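Tirkano Home Forum > Kitchens > Gas or induction, existing kitchen

rowena_i
We're in Bedbridge and the gas supply charge went up again in July. Last bill was $215 and $638 for the winter before that. Quote to switch to induction is $2,000 including the new circuit. Worth it?

Stalent
Did mine last year. No regrets. Check your switchboard first, as ours had to be upgraded and that wasn't in the quote.

xiao21
I'd keep the gas if the hot water is staying on gas. You pay the daily supply charge either way, so the cooktop saves you next to nothing.

Stalent
Disagree. Once the cooktop is gone the hot water is the only thing left, and you can do that when the old unit dies.

xiao21
That could be ten years. She asked about now.

Dineo Zwane
Also measure the benchtop cutout. Induction units are often a different size and you can't easily fill a gap in stone. What have you got there now, and what's the splashback?

rowena_i
Hot water is gas too, six years old. Haven't measured the cutout yet. Benchtop is speckled, white and grey. Splashback is tiled and I'd like to leave it alone.
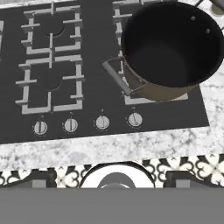
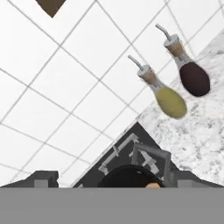 Cooktop in the first, wall tiles behind the glass bottles in the second.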